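How do you sort a small utility closet so things stay put?

Asked by Sidra Khattak
April 21, 2019

We moved into a second-floor apartment in Sarutside last September and the utility closet has been a mess ever since. It has two deep shelves and a floor area that mostly holds the vacuum. I put everything in open bins and it looked fine until we started using it. 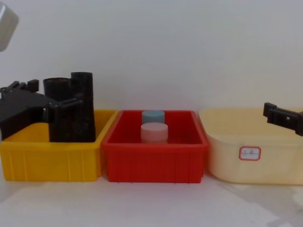
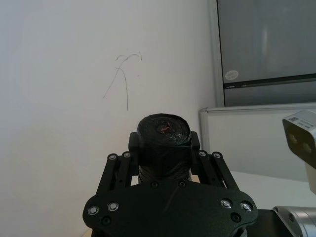 My main problem is that my husband and I put things back in different places. He sorts by room, so the bathroom spray goes with the bathroom sponges. I sort by type, so all sprays are together. Neither one works when the other person is doing the opposite. The bins don't help much either, because some things, like the tall black item in the yellow one, stick up well above the rim and then nothing can be stacked on top. The upper shelf is 10 inches below the ceiling, so anything tall has to go on the lower one, and that fills up fast.

I also keep buying duplicates. Last month I found three bottles of the same Zestley floor cleaner, all opened. I don't want to spend a lot and we rent, so no drilling. Should I get bins with lids? Label them? Start over with drawers?

Uzma Mengal

Pick one system and write it on the door. It doesn't matter which one. We had the same argument in our house and went with sorting by how often a thing gets used, which neither of us had wanted.

Daily stuff goes at waist height in open bins. Weekly stuff goes behind it or to the side. Anything you touch a few times a year (grout brush, carpet stain stuff, spare mop heads) goes up top in a box with a lid. You will need the lid up there because of dust.

Don't buy lidded bins for the daily shelf. You will take the lid off once and it will live on the floor – ours did. Open bins are fine if you leave that shelf unstacked.

For the duplicates, keep only one of each thing open. Backups go in a separate bin, and when you take the last one out it goes on the shopping list. Pour your three floor cleaners together if they are the exact same product. Never do that with two different ones, even if they smell alike.

Naheed Rajput

labels. masking tape and a marker. done

also check the Mertens outlet if you have one near you, I got 8 bins there and they were cheap. no lids though

Ashley Lambert

I agree with most of what Uzma wrote, but I would measure before doing anything. Empty the closet completely and write down the depth of each shelf. A lot of bins are shorter than a standard closet shelf is deep, and the space behind them turns into a place where sponges go to die.

For no-drill storage, a tension rod across the closet works well for spray bottles. Hang them by the trigger. I have a Wullon rod that has held 2 years without slipping, but don't overload it. An over-the-door shoe organizer is good for cloths, gloves and light bulbs. Check that the door still closes before you fill it.

I'd skip drawers. They cost more, and in a deep closet you need room in front to pull them out, which you won't have with a vacuum on the floor. Can the vacuum go somewhere else? Ours stands behind the bedroom door and that freed up more room than any bin did.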